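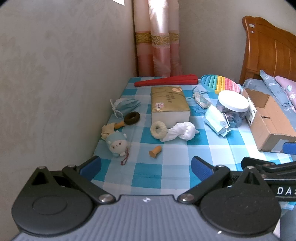
How to clear a small table with one box

The little table in the corner of a bedroom collects everything. Mine had a fan, some tissues, masks, hair things and two or three soft toys that belong to no shelf. I tried trays and I tried drawers, and in the end I use one shallow cardboard box. The method needs 21 minutes when I do it without the telephone.

What you need

An open box with low sides (mine came from a Seltham order), a damp cloth, and a jar with a lid if you have one. Any colour of box is fine, you can cover it later.

Step 1. Decide what stays out. I let the jar stay on the table, and also tissues, as we reach for them every day. A folding fan can go in a drawer until summer.

Step 2. Put the box in the middle of the table, so that you don't walk back and forth.

Step 3. Start with the soft things. A plush toy or a cloth bag goes at the bottom and fills the corners. Drawstring pouches can be used for the very small pieces, such as beads and pegs, before they go in.

Step 4. Small dolls go near the front with the face up. Children find their favourite at once and do not empty the whole box.

Step 5. Lay the face masks last, on top, and folded if you have patience. Keep used masks out of the box completely. Hair ties I push in a front corner.

Step 6. Shake out the tablecloth, wipe the table under it and put everything back.

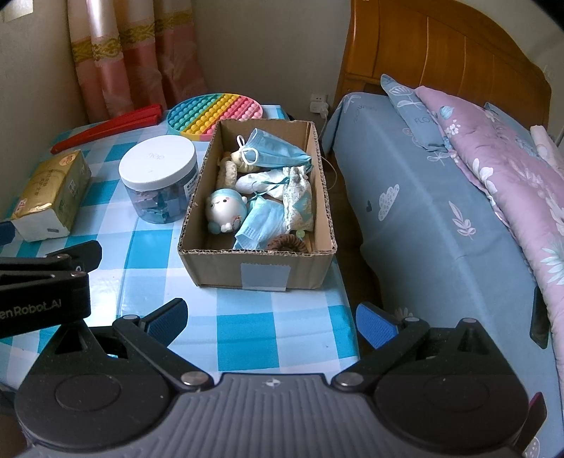
Vũ wrote that a box without a lid gathers dust after five days, and that a clean tea towel laid over the top is enough to prevent it. I have tried this since September and I agree, only choose a light towel, otherwise it sinks between the toys.

If the box becomes too full, please do not buy a bigger one. Take out what was not touched in a month and give it away.

Posted Friday, October 26, 2018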